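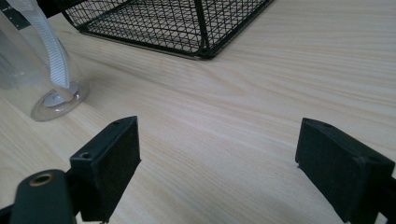 Open jaws, mesh basket and clear container with white strap, from the gripper camera.

Hand-held gripper demonstrations: does basket placement need to be fixed between recordings?

Asked in Manipulation and Imitation Learning
Tags: demonstrations, wrist view, evaluation

Our laboratory is preparing a short report on a basket placement task and I would appreciate advice on the method before the results are circulated in July. Operators record the demonstrations with a hand-held gripper fitted with a camera. The policy is then trained on those recordings and run on the arm at our Nerorstead site. We use the Trekus toolkit for training and Tukon for playback.

Two sets of demonstrations were recorded. In the first, the wire basket was returned to a taped outline before each recording. In the second, the operator was free to set it down anywhere within reach. Each set contains 70 demonstrations. Each policy was then given 22 trials, with the basket moved to a new position every time.

The policy trained on the fixed set completed 4 trials. The policy trained on the free set completed 18.

My colleagues are satisfied with this. My concern is that the camera sees very little of the basket when the jaws are low over the table, and I am not certain the difference comes from basket position at all. It may come from how the operators approached it.

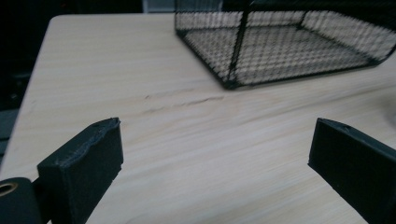 Basket at upper right, only partly in view, with the rounded corner of the table at upper left.

Is the comparison sound as it stands, or is a third set required? Any guidance on how to word the result would also be welcome.

Corentin Roussel

3 answers

Accepted answer

The comparison supports a narrow claim: under your trial conditions, the policy trained on varied positions did better. It does not tell you why. When operators are free to place the basket, they also change their starting height, wrist angle and path, usually without meaning to. Your two sets therefore differ in at least two respects.

I would suggest a third set of the same size. Keep the basket on the outline and ask operators to vary the approach on purpose. If that policy also does well, approach is a large part of the effect. If it performs like your first one, basket position is the more likely explanation.

Two further points. The report should state whether the same operators recorded both sets – your question does not say. It should also state how the trial positions were chosen. If the person choosing them had already watched either policy run, draw up a list of positions in advance and repeat the trials.

On the partial view, I would not crop or discard those recordings. A wrist camera loses sight of part of the target in ordinary use, and the policy has to cope with that. You could note in each log whether the basket rim was in view at the start, then report the trials separately on that basis.

For the wording, "varying the demonstrations improved completion on unseen basket positions" is defensible at present. "Varying basket position improved completion" is not, until the third set has been run.

Comment from the asker: Thank you. The operators were not the same for both sets, so this will have to be stated. We will record the third set with all of them.

Answer 2

We had a similar result with the Charpentier bench and it was the table. The grain and the scuff marks stay in the same place, so if the basket never moves the policy can learn the marks and ignore the basket. Put a plain cloth over the table and run the fixed policy again with the basket on its outline. If it fails there too, that is worth following up, although a cloth changes the colour of everything at once and you will want to try more than one.

I do not agree that a third set is needed before July. A clear note on the limits would do.

Answer 3

Which version of Tukon? The older one dropped frames on playback and our trials were all over the place until we updated. Check that first.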